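Zwischenbericht Studienprojekt "Küche für alle Handgriffe"
Gruppe Waswood, Stand: 6. September 2021

Eigentlich wollte ich in diesem Projekt über Schubladen schreiben. Schubladen sind dankbar, man kann sie ausmessen, auf- und zuziehen, und am Ende hat man eine hübsche Tabelle. Dann stand ich im Mai zum ersten Mal in unserer Übungsküche, suchte eine freie Steckdose für den Wasserkocher und hatte mein Thema gefunden: Wo kommt in einer Küche eigentlich der Strom her, und wer muss sich dafür wie weit bücken?

Kurz zum Rahmen, für alle, die den ersten Teil nicht gelesen haben. Unser Kurs untersucht zwei Küchen, die wir der Einfachheit halber Hatgate und Siu nennen (so heißen auch die Ordner im Gruppenlaufwerk, bitte nicht umbenennen!). Siu kommt im nächsten Bericht dran, dort fehlen mir noch die Maße der Oberschränke. In diesem Teil geht es nur um Hatgate, und da wiederum nur um die Zeile mit dem Herd und die Ecke daneben.

1. Die Arbeitsplatte

Die Platte ist aus Granit, braun und beige gesprenkelt, was ich schön finde und beim Krümelsuchen verflucht habe. Das eigentliche Problem ist der Platz. Zum eingebauten Gasherd ist ein tragbares Induktionskochfeld dazugekommen, und weil so ein Ding ja irgendwo stehen muss, liegt es schräg da und ragt ein Stück über den Herd. Für meine Auswertung heißt das: Zwei Kochstellen teilen sich eine Fläche, die für eine geplant war. Wer schneiden, rühren und abstellen will, rückt ständig etwas zur Seite.

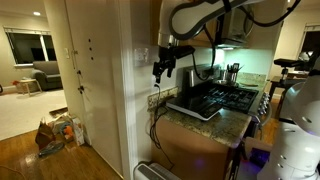

Abb. 1: Herdzeile in Hatgate mit Gasherd, mobilem Induktionskochfeld und Utensilienbehälter

Gut gelöst finde ich dagegen den Metallbehälter mit den Pfannenwendern und Kellen an der Rückwand. Die Unterschrankbeleuchtung leuchtet ihn richtig aus, man greift also nie ins Dunkle. Minuspunkt: Er steht hinter dem Herd. Wenn vorne gekocht wird, langt man über die Töpfe drüber, und das ist mir beim Probekochen mit langen Ärmeln sofort unangenehm aufgefallen. Mein Vorschlag wäre, ihn an die Seite zu holen, sobald das Kochfeld einen festen Platz hat.

Über dem Herd hängt die Mikrowelle, Edelstahl, direkt unter den Holzschränken. Optisch passt das gut zusammen. Ich bin 183 cm groß und komme bequem dran, aber genau deshalb zählt mein Eindruck hier wenig. Ich habe die Bewegung zusätzlich im Sitzen ausprobiert und eine volle Suppenschüssel hätte ich so auf keinen Fall herunterheben wollen.

2. Steckdosen, endlich

Jetzt zu meinem Lieblingskapitel! Eine Dose sitzt weiter oben in der weißen Wand, eine zweite tiefer im gefliesten Streifen. In der zweiten steckt ein schwarzes Kabel, das über die Kante der Platte fällt und vor dem hölzernen Unterschrank baumelt. Genau solche Kabel habe ich in meinem Protokoll als "Hänger" markiert. Sie sind schnell eingesteckt und bleiben dann gern da, und wer mit einem Tablett oder einem Rollstuhl dicht an der Platte entlang will, hat eine Schlinge im Weg.

Beim Nachmessen habe ich mich dann auch um die Wand unterhalb der Platte gekümmert, die ich beim ersten Durchgang schlicht vergessen hatte. Auch dort gibt es eine Doppeldose, weiß auf weiß und leicht zu übersehen.

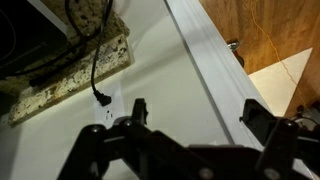 Abb. 2: Doppelsteckdose unterhalb der Arbeitsplatte, obere Buchse mit Winkelstecker belegt

Der Winkelstecker gefällt mir, der trägt kaum auf und man bleibt nicht so leicht mit dem Knie daran hängen. Das Kabel läuft in einem Bogen nach oben über die Vorderkante. Da wird es für mich kritisch: Die Granitkante ist dick und eckig, und jedes Mal, wenn oben jemand am Gerät zieht, reibt das Kabel daran. Ein einfacher Kabelclip an der Wand würde schon helfen. Die untere Buchse ist frei, allerdings muss man zum Einstecken ordentlich in die Hocke.

3. Was ich bisher daraus mache

Für das Planungsblatt, das wir unter dem Namen Trurkine abgeben, habe ich für Hatgate bisher 54 Handgriffe notiert, von "Kelle holen" bis "Stecker ziehen". Die Steckdosenhandgriffe fand ich durchweg am unbequemsten, und zwar deutlich vor den Oberschränken, womit ich nicht gerechnet hatte. Ob das an dieser Küche liegt oder an meinen Knien, muss der Vergleich mit Siu zeigen.

Offen sind noch: die Höhe der unteren Dose sauber messen (mein Zollstock war zu kurz angesetzt, Wert gestrichen), einen Stellplatz fürs Kochfeld ausprobieren und Kabelclips besorgen. Die Maßliste hänge ich an, sobald die Zahlen für beide Küchen vollständig sind.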